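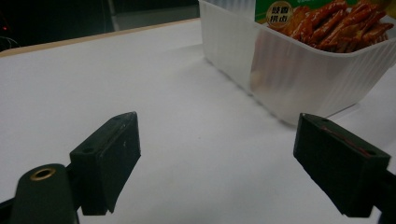

Attachment 1: Skemell table, white top and beige edge, Wunumcombe workroom

Ticket 109
Product: Skemell table, white matte top, wood-look edge
Bought from: Trellard, delivered in May
Status: Closed by customer, see last entry

Opened by Wunumcombe workroom, 9.10
The top of this table is tacky. It doesn't look it. If you lay a sheet of paper down and slide it, it drags. Rest your forearm on the table for a minute and you have to peel it off. The other Skemell in the same room, same order, is fine. Your care leaflet says the finish "needs no special treatment", so I'd like to know what treatment it does need.

Reply from Trellard support, 11.32
Thank you for getting in touch. A sticky feel on a matte top is nearly always caused by a build-up of cleaning product. Please wipe the table with warm water and a drop of washing-up liquid, then dry with a soft cloth. Please also tell us which cleaner you have been using.

Wunumcombe workroom, 13.05
We use Gauthier surface spray, on both tables, from the same bottle, with the same cloth. If it were build-up I'd expect both to be sticky. I'll do the wash anyway so that nobody can say I didn't.

Wunumcombe workroom, 15.40
Washed as told, warm water and one drop, dried with a clean tea towel. It felt better for as long as it took to put the kettle on. Once properly dry it was dragging again, mostly in the middle and much less near the beige edge. I can't see any difference in colour between the two areas.

Reply from Trellard support, 16.20
Thank you for trying that. Some sprays leave a film that needs more than one wash. Please repeat the wash, this time rinsing with plain water afterwards and changing the water at least once. Please stop using the spray in the meantime. Could you also confirm that the protective film was removed when the table was unpacked?

Wunumcombe workroom, 16.48
What protective film? The leaflet doesn't mention one. I've picked at two corners with a fingernail and nothing lifts. I wasn't here for the unpacking, so I can't swear to what was or wasn't pulled off. Does it come with a film or doesn't it?

Reply from Trellard support, 9.25
Some batches of the Skemell are sent out with a clear film and some are not. Where film has been fitted and then removed, a little of the glue can stay behind on the top. This can feel tacky and tends to be worse in the centre, where the film is pressed down hardest. It will not always come off with washing-up liquid.

Wunumcombe workroom, 9.50
So it might not be our cleaning at all. That would have been worth saying in the first reply. I'm not convinced yet, mind you — the explanation arrived very neatly after I'd told you it was worse in the middle. How do I test for it?

Reply from Trellard support, 10.15
Put a little white vinegar on a cloth and rub one small patch in the middle for a minute, then rinse with water and leave it to dry fully. If the patch is smooth and the rest is not, it is likely to be glue. Please do not use a scouring pad or any kind of scraper, as these will leave shiny marks on the matte finish that cannot be put right.

Wunumcombe workroom, 12.30
Did a patch the size of a saucer with vinegar and a second one beside it with plain water, so there was something to compare. Left both until they were dry. The vinegar patch is smooth. Paper slides over it. The water patch drags exactly as before. I did the same on the good table and it made no difference there, so that one either had no film or came away clean.

Wunumcombe workroom, 14.55
Whole top done now, in strips, rinsing after each one. It took 12 cloths, because they gum up and then you're only pushing the stuff about. There's still a slight drag in one spot towards the back and I'll go over that again tomorrow. The room smells like a chip shop.

Reply from Trellard support, 15.30
We are glad to hear this has improved the table. May we close the ticket?

Wunumcombe workroom, 15.41
Not until I've seen it after a night's drying. It felt cured after the first wash as well.

Wunumcombe workroom, 9.05
Back spot done again and left. Paper slides across the whole top this morning, and I've tried it with a bare arm too. You can close it. Please put the film in the leaflet, and the vinegar, and take out the line about no special treatment. We've gone back to the Gauthier spray on both tables and if it goes tacky again I'll reopen this one.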